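Automation and Everyday Work
Week 3 handout: Can it do the chore yet?
Instructor: Noreen Hayes
2 February 2026

Read this before the discussion section. Bring it with you, marked up. The questions at the end are for talking over, and you do not need to hand anything in.

Where we left off

Last week we went through the claims. Most of you came in having seen at least one video of a robot folding a shirt or loading a dishwasher, and a good number of you said the problem looked solved. I asked you to write down what you had watched, step by step, and then to write down what a person would have had to do before the machine started and after it stopped. Those second lists were longer than the first ones. Keep them, because we will use them again in Week 5.

This week is about a duller subject, packing things in a stockroom. I picked it because it sits between the home and the factory. A shipping bench is tidier than a kitchen and messier than an assembly line, and people who sell robots like to say it is next.

What counts as doing a chore

Take the job "wrap this vase and box it." Ask someone who has worked a bench for a month and they will tell you it is one job. Try writing it down for a machine and it comes apart:

Find the roll. Get hold of it.
Bring it to the item, or the item to it.
Find the loose end, which may be stuck down or tucked under.
Pull off enough. Decide what enough is.
Cut or tear.
Wrap, turn, wrap again, tape.
Notice when the roll is nearly finished and get another.

A demonstration usually covers one or two lines of that list. There is nothing dishonest in it, provided the label says so. The trouble starts when the label says "packing."

I want you to get into the habit of naming the line. When somebody tells you a robot packs boxes, your first question is which line they saw it do.

Gripping is a real achievement, and a small one

I don't want the sceptical side of this course to turn into sneering, so let us be fair. Picking up soft, bulky things used to be very hard for machines. A steel part is the same shape every time and does not mind being squeezed. Bubble wrap gives under the fingers, springs back, and changes size as it gets used up. It is also clear or cloudy plastic, and cameras have trouble with that. A depth camera can look straight through a thin sheet of it, or catch a glare and report a surface where there isn't one.

So a robot that can take hold of a roll has done something worth a paragraph. We should just be careful to stop after the paragraph.
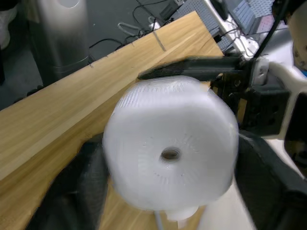

Fig. 1. Bubble wrap roll between the gripper's fingers, over a wooden board. Line one of the list.

Look at the end face of the roll and think about line three. The layers are wound tight, and a packer's next move would be to run a thumb around the outside until it caught on the edge of the sheet. You do this without looking, usually while talking to somebody. The long gray finger across the top is flat and tapered. Could a finger like that find the edge? Perhaps, with the right sensing in it. From a still picture we can't say what it has or what it can feel, and we should not guess in either direction. What we can say is that holding the roll and finding the end of the sheet are different skills, and evidence for the first is no evidence for the second.

Notice also where a packer's other hand would be. Pulling wrap off a roll takes one hand to steady and one to pull, or a spindle to do the steadying. Most shops I have visited use a spindle. It costs very little and has no software.

The Padent numbers

Our worked case is Padent, a mail-order firm that ships glassware. They tried a bench robot from a supplier called Vellska in August. Their operations manager, Naveen Mathur, spoke to this class last year and let me keep his figures. He was enthusiastic going in and somewhat less so coming out, and he asked that I give both halves.

The test was simple. The robot had to pick up a roll of wrap and set it on the bench beside the order. It tried this 88 times on the first day and managed it on all but 2. That is a very good result, and it is the figure Vellska put on its slide.

The second test was to wrap one glass, tape it and put it in the box, with no person touching anything in between. Out of 48 tries it finished 32. Two in three, then. A new hire at Padent who got two in three would be moved to another job by lunchtime.

Some things to keep in mind when you read those figures:

The glasses were all one size.
The rolls were new. Half-used rolls were left out of the test, and a real bench has mostly half-used rolls.
A Vellska technician stood by on both days and reset the bench after each failure. His hours are not in the report.
The second figure has no speed attached to it. I asked, and it had not been recorded.

None of this makes the trial a sham. Naveen thought the picking was solid and said he would buy that part alone if it were cheap enough. It was not cheap enough.

The reset problem

Write this one in the margin, as it will come back every week. After a machine fails, somebody has to put the world back the way the machine likes it. In a factory cell that person is paid and counted. In a home it is you, on your knees, fishing a sock out from behind the washer so the robot can have another go.

When you read a success rate, ask what a failure costs. If a robot vacuum gets stuck, you pick it up and lose a minute. A robot that drops one glass in three has made a job that was not there before, which is sweeping up glass. A machine can be right most of the time and still be a net loss of labor, and you will not see that in the success rate.

The arguments on the other side

You should be able to put these well, even if you don't believe them. I will ask some of you to.

First, rates go up. A system at two in three this year may be a good deal better next year, and a person who says "not yet" every year will one day be wrong. True. But "it will improve" is a forecast, and you should ask the forecaster what they said last time.

Second, the work can be changed to suit the machine. Dishwashers do not wash dishes the way people do, and they did not need to. Packing might go the same way, with molded inserts or air pillows blown to size, and no roll at all. I find this the strongest argument in the reading. It is also an argument against building hands.

Third, some help is better than none. Maddocks, a furniture shop we will meet in Week 6, uses an arm only to pass heavy rolls of padding from a rack to the bench. The packers like it because their backs hurt less. It does line one and people do the rest, and everyone there calls it a lift.

For section

1. Take one chore you did this weekend and break it into lines, as above. Mark the lines you have seen a machine do, with your own eyes or on unedited video.

2. Vellska's slide reads "reliable packing assistance." Rewrite it so that it is still something a salesperson would be willing to say, and is also accurate.

3. For Fig. 1, write two sentences that the picture supports and two that a press release might claim and the picture does not support. Swap with a neighbor and see whether they can tell which are which.

4. Would you sooner have a machine that does line one nearly every time, or a machine that does every line two times in three? Does your answer change between a stockroom and your own kitchen?

Reading for next week

The Selmont case packet, sections on laundry and on linen carts. Skip the appendix on leasing costs unless you are writing your paper on it. The packet is long and the scans are poor in places, so start early. Paper topics are due to me by email before class.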